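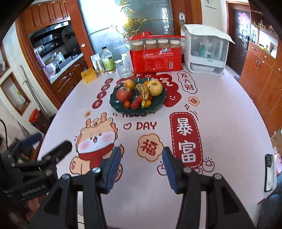 2 min read

Student Project Report: Rooms Made of Paper

When our class was asked to pick a local artwork and spend a term with it, I chose the folded paper panels in the stairwell of the Hollenstein gallery, mostly because I had walked past them for years on my way to the reading room and had never once stopped (I'm a little ashamed of that now). There are 40 panels, hung in a loose spiral from the ground floor up to the skylight, and the series is called Ostell, after the street where the studio used to be.

I visited at different hours, and I'd tell anyone to go in the late afternoon. The creases throw long shadows then, and what looks like plain white paper from the front door becomes a whole neighborhood of doorways and ledges. My sketchbook got very full — 78 drawings, many of them bad, though I'm fond of the bad ones too.

For the practical half of the project I made two panels of my own. The first was cut from Clakov drawing paper, which held a sharp crease but cracked along the longer folds. For the second I switched to Hondirer, a softer sheet, and scored it lightly with a bone folder before bending anything. It took me over 600 folds, most of them at the kitchen table with the radio on, and I came away with a great deal of respect for anyone who does this for a living!

If I had another term I would look at color. The gallery's panels have a faint gray wash on the back that bounces onto the wall, and I noticed it only in August, on my last visit, when I was already halfway down the stairs.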